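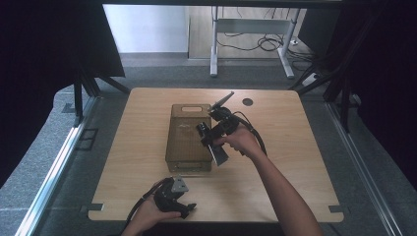 Häufige Fragen zur Abgabe privater Unterlagen an das Archiv

Archiv der Padar-Stiftung
Stand: 29.10.19

Das Archiv der Padar-Stiftung übernimmt Unterlagen von Privatpersonen, Familien, Vereinen und kleineren Betrieben aus der Region. Die nachstehenden Auskünfte richten sich an Personen, die eine Abgabe erwägen oder bereits vereinbart haben. Maßgeblich ist in jedem Fall der schriftliche Übernahmevertrag.

Allgemeines

Welche Unterlagen werden übernommen?
Übernommen werden Briefe, Tagebücher, Fotografien, Pläne, Geschäftsbücher, Vereinsprotokolle, Plakate, Manuskripte und vergleichbare Unterlagen mit Bezug zur Region. Ein Bezug liegt auch dann vor, wenn die betreffende Person nur zeitweise hier gelebt oder gearbeitet hat.

Welche Unterlagen werden nicht übernommen?
Bücher und Zeitschriften aus dem Handel, lose Zeitungsausschnitte ohne erkennbare Ordnung, Möbel, Textilien sowie Kopien von Unterlagen, deren Originale sich in einem anderen Archiv befinden. Über Ausnahmen entscheidet die Archivleitung.

Wer ist zur Abgabe berechtigt?
Berechtigt ist die Eigentümerin oder der Eigentümer der Unterlagen. Bei Erbengemeinschaften ist die Zustimmung sämtlicher Miterben in schriftlicher Form vorzulegen. Vereine fügen dem Antrag einen Beschluss des zuständigen Organs bei. Eine Bevollmächtigung ist zulässig; das entsprechende Formular wird auf Anfrage zugesandt.

Muss ein Bestand eine Mindestgröße haben?
Nein. Auch ein einzelnes Tagebuch oder ein einzelnes Fotoalbum kann angenommen werden. Bestände mit einem Umfang von mehr als 90 Ordnern bedürfen allerdings einer gesonderten Absprache, da der Magazinraum im Gebäude Cao begrenzt ist.

Anfrage und Sichtung

Wie wird eine Abgabe angefragt?
Die Anfrage erfolgt schriftlich an die Abteilung Übernahme. Anzugeben sind die Herkunft der Unterlagen, der ungefähre Zeitraum, die Art der Unterlagen und der derzeitige Aufbewahrungsort. Eine Liste des Inhalts ist hilfreich, jedoch nicht Voraussetzung. Von der unaufgeforderten Zusendung von Originalen ist abzusehen. Unverlangt eingehende Sendungen werden auf Kosten der Absenderin oder des Absenders zurückgesandt.

Wie lange dauert die Bearbeitung?
Eine erste Rückmeldung ergeht in der Regel innerhalb von sechs Wochen. Im Juli finden keine Sichtungen statt; in diesem Monat eingehende Anfragen werden im Anschluss in der Reihenfolge ihres Eingangs bearbeitet.

Wo findet die Sichtung statt?
Kleinere Bestände werden im Archiv gesichtet. Bei umfangreicheren Beständen ist eine Sichtung am Aufbewahrungsort möglich, sofern dieser beleuchtet und ohne Leiter zugänglich ist. Die Unterlagen sollten bis zur Sichtung in der vorgefundenen Ordnung belassen werden, auch wenn diese unvollständig oder zufällig erscheint. Umordnungen erschweren die spätere Verzeichnung erheblich.

Wird eine Ablehnung begründet?
Ja. Die Ablehnung ergeht schriftlich und nennt den Grund. Kommt ein anderes Archiv oder ein Museum in Betracht, wird darauf hingewiesen. Ein Anspruch auf Übernahme besteht nicht.

Vorbereitung und Verpackung

Wie sind die Unterlagen zu verpacken?
Für den Transport genügen saubere, trockene und stabile Behältnisse mit Deckel. Sie sollten so befüllt werden, dass eine Person sie ohne Mühe tragen kann. Zeitungspapier ist als Füllmaterial ungeeignet. Fotografien und Negative sind getrennt von Schriftgut zu verpacken. Für die dauerhafte Lagerung verwendet das Archiv eigene Mappen und Kartons; eine Umbettung durch die Abgebenden ist nicht erforderlich.

Sollen Büroklammern, Heftstreifen und Klarsichthüllen entfernt werden?
Nein. Die Entfernung erfolgt durch das Archiv. Bei unsachgemäßem Vorgehen reißt insbesondere dünnes Durchschlagpapier leicht ein, und der Zusammenhang einzelner Blätter geht verloren.

Wie ist mit Schimmel oder Feuchtigkeitsschäden umzugehen?
Ein bestehender Verdacht ist vor der Abgabe mitzuteilen. Betroffene Unterlagen dürfen weder gebürstet noch mit Heizgeräten getrocknet werden und sind von den übrigen Unterlagen getrennt zu halten. Sie werden nur nach vorheriger Ankündigung entgegengenommen und gelangen zunächst in einen separaten Raum.

Werden digitale Unterlagen angenommen?
Ja, sofern sie ohne Kennwortschutz lesbar sind. Speicherkarten, externe Festplatten und Disketten können im Original abgegeben werden. Eine Garantie für die Lesbarkeit älterer Datenträger kann nicht übernommen werden. Datenträger, die sich nicht auslesen lassen, werden auf Wunsch zurückgegeben.

Kosten und Transport

Entstehen Kosten durch die Abgabe?
Übernahme, Verzeichnung und Lagerung sind unentgeltlich. Eine Vergütung für abgegebene Unterlagen wird nicht gezahlt. In begründeten Einzelfällen kann ein Ankauf geprüft werden; der Höchstbetrag liegt bei 900 Euro je Bestand.

Wer trägt die Transportkosten?
Den Transport organisieren grundsätzlich die Abgebenden. Auf Antrag gewährt die Stiftung einen Zuschuss von bis zu 300 Euro. Der Antrag ist vor dem Transport zu stellen, nachträglich eingereichte Rechnungen können nicht berücksichtigt werden.

Sind die Unterlagen während des Transports versichert?
Eine Versicherung durch die Stiftung besteht erst ab der quittierten Übergabe. Für den Transportweg ist gegebenenfalls eine eigene Versicherung abzuschließen.

Eigentum und Nutzung

Wem gehören die Unterlagen nach der Abgabe?
Im Regelfall geht das Eigentum durch Schenkung auf die Stiftung über. Alternativ ist die Hinterlegung als Depositum möglich. In diesem Fall verbleibt das Eigentum bei den Abgebenden, und der Vertrag regelt Laufzeit und Kündigung.

Wer darf die Unterlagen einsehen?
Nach Abschluss der Verzeichnung stehen die Unterlagen im Lesesaal Gukach zur Einsicht bereit. Die Benutzung erfolgt nach Anmeldung und auf Grundlage der Benutzungsordnung. Eine Ausleihe außer Haus ist ausgeschlossen, ausgenommen sind Leihgaben für Ausstellungen mit gesondertem Vertrag.

Können einzelne Teile gesperrt werden?
Ja. Sperrfristen werden im Übernahmevertrag vereinbart und können sich auf den gesamten Bestand oder auf einzelne Mappen beziehen. Eine unbefristete Sperrung ist nicht möglich. Gesetzliche Schutzfristen gelten unabhängig von der Vereinbarung.

Erscheint der Name der abgebenden Person öffentlich?
Die Herkunft eines Bestandes wird im Online-Verzeichnis Trokex genannt. Auf schriftlichen Wunsch wird der Eintrag auf die Angabe „Privatbesitz“ beschränkt.

Können Abgebende Kopien erhalten?
Von jedem abgegebenen Bestand kann eine angemessene Zahl digitaler Kopien unentgeltlich angefordert werden. Großformatige Pläne und Glasnegative sind hiervon ausgenommen und werden nach der Entgeltordnung berechnet.

Was geschieht mit Unterlagen, die nach der Sichtung nicht aufbewahrt werden?
Der Vertrag sieht hierfür die Rückgabe oder die datenschutzgerechte Vernichtung vor. Die Wahl treffen die Abgebenden bei Vertragsschluss. Wird zur Rückgabe bereitgestelltes Material trotz Erinnerung nicht abgeholt, so wird es vernichtet.

Zuständigkeiten

Anfragen zur Übernahme und zur Sichtung: Loukia Petridis, Abteilung Übernahme
Digitale Unterlagen und Kopien: Nazar Tkachenko, Abteilung Digitale Bestände

Telefonische Auskünfte ersetzen nicht die schriftliche Anfrage. Die Formulare für Antrag, Vollmacht und Transportkostenzuschuss sind am Empfang des Gebäudes Cao erhältlich.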